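## Varis Laundry Access Project: progress report, December

This report covers the second half of the grant year. Spending is in line with the approved budget, apart from the plumbing line explained below.

### Service

The Varis site opened four machines to residents in the first month of the period and has kept them running since. We logged 648 loads, up from the first half, when only two machines were hooked up. Most visits are in the early evening. Families with small children make up the largest group of users, followed by older residents from the Gutov apartments who used to take the bus across town to wash their clothes.

Detergent is still free at the desk. We moved from powder to liquid after the drawers kept clogging, and service calls have dropped.

### Repairs and costs

The main drain backed up twice. The building owner paid for the first repair and we paid for the second, which put plumbing over budget by roughly 7 percent. We covered the difference from the supplies line and don't need extra funds this year. Sung Plumbing has quoted for a larger trap, and we would like to include that work in next year's request.

The dryer vents were cleaned once. They need it more often, and the new maintenance schedule reflects this.

### Hand washing and folding

Residents asked for a place to deal with delicate items and to fold before going home. The side room now has a table and a basin for this.

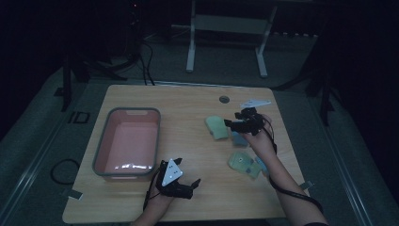
Cistora has agreed to let us keep the side room at the current rent through the end of the lease. The written amendment has been drafted but not signed. We will send a copy once we have it.

### Next period

- Extend closing time to 9 p.m. on a trial basis
- Translate the machine instructions and the price sheet
- Get a second quote for the drain work
- Replace the change machine, which rejects newer bills

The expense ledger and the usage log are attached separately.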